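Tisholm Makers' Room
Minutes of the Monday meeting, sorting cell

Chair: Vanderleia Arruda
Present: the cell group, plus two people from Belthorpe who came to hear about the gripper
Start: 6:30 p.m.

1. Last minutes
Agreed as read. One fix: the spare suction cups were ordered from Batista, and the last minutes said Bellard. Bellard only makes the arm.

2. State of the cell
Vanderleia opened with good news, and there was a bit of a cheer. The arm has run a full evening of ring and earring sorting without a single stop for a lost home position! The cause of the old trouble was the cable at the wrist joint. It had been tied too tight, so every time the arm swung to the far bins it tugged on the plug. The tie has been moved down a hand's width and the cable now has a proper loop of slack. Please leave the loop alone, even if it looks untidy.

The camera bracket has been tightened and marked with paint pen. If the two paint lines don't meet, the bracket has moved and the camera needs to be set up again before anyone presses start.

3. Suction or fingers
Long talk, and a fun one. The suction cup is lovely on flat discs and smooth stones. It can't hold anything with an open middle, and it drops clustered stones halfway across. The soft fingers do much better on rings but tend to nudge studs along the table before they close. The Belthorpe visitors asked if we had tried a narrower fingertip. We haven't, and we should.

Decision: soft fingers stay on for rings and drop earrings, suction for flat pieces. Tool change is by hand for now. Turn the air off at the wall first, wait for the gauge to fall to zero, then undo the collar.

4. Teaching by hand
Vanderleia went through how the sorting is done by a person, as this is what the arm's moves are being built from. Everyone liked how much there is to learn from such a small job. The pieces start spread out on the table to the left of the box, and they go one by one into the small compartments. Both hands get used more than we expected. Pictures for this item:
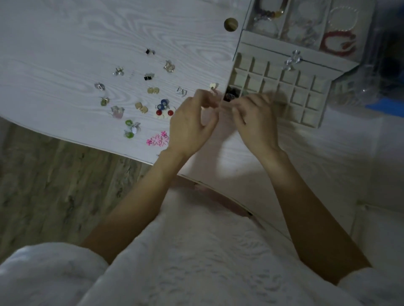 Hand sorting at the white table, box on the right.
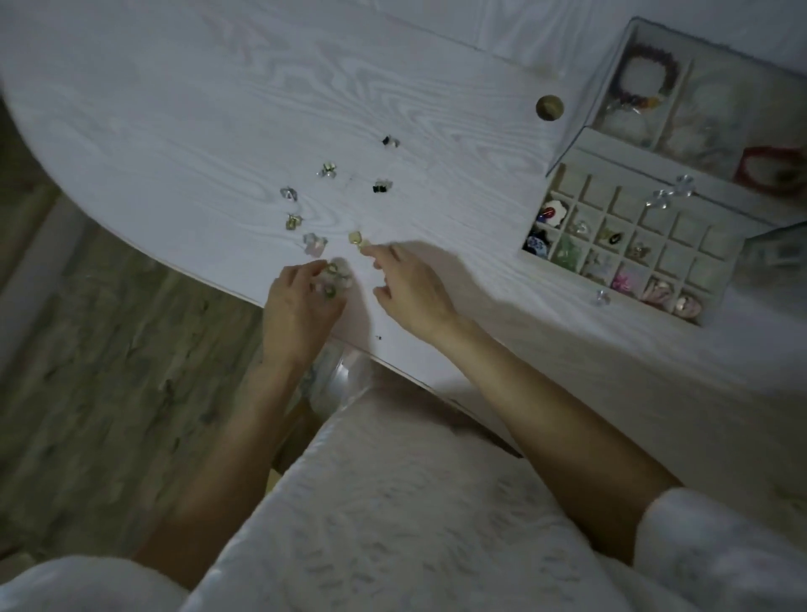

Points raised in the talk that followed:

The arm has only one gripper, so any piece that a person would turn over between two hands needs another way. Suggestion from the floor: a small foam ridge where the arm can set a piece down, let go and pick it up again from a better side. Vanderleia loved this and will cut one from the leftover packing foam.

Compartment size matters a lot. The arm lands within a couple of millimeters of where we send it, fine for the middle of a cell and not fine near a wall. We will have it let go slightly above the cell and let the piece drop in. Someone worried about delicate settings. Drop height to be kept as low as we can get away with, and tested on the cheap pieces first.

Shiny things still confuse the camera. Clear stones are the worst, and gold picks up the glare from the ceiling lights. Turning off the row nearest the window helped a great deal. A sheet of tracing paper over the ring light helped even more (thank you to whoever left the roll in the cupboard).

5. Numbers from the test run
The log shows 217 picks for the evening, 2 of them dropped between table and tray. Both drops were with the suction cup. We were all very pleased. Arm speed was held at 90 percent of the slow setting for the whole run and will stay there until the foam ridge is in.

6. Looking after the cell
Agreed list, to be taped inside the cabinet door:

Before a run: wipe the cup and fingertips with a damp cloth, check the paint lines, jog each joint a little way in both directions and listen. A click from the shoulder is normal. A click from the wrist is not, so stop and write it in the book.

After a run: park the arm over the mat, air off, cover on the camera.

Filter on the air line: look at it monthly, change it if gray.

Grease: the Bellard manual gives around 2000 hours for the base joint. We are nowhere near, but the hour count will go in the book from now on.

7. Actions
Vanderleia: foam ridge, and a drawing for narrower fingertips.
Belthorpe visitors: send the file for their own fingertip, if they can find it.
Whoever is in first on Monday: re-seat the tray stop, which has worked loose, and run the camera setup again afterward.
All: write in the book. Even when it all goes well, please!

8. Any other business
Request for a second stop button at the far end of the bench. Agreed with no discussion. Batista stocks the right one, and it will go in with the next order of cups.

Meeting closed at 8:10 p.m. Several people stayed on to watch the arm sort buttons.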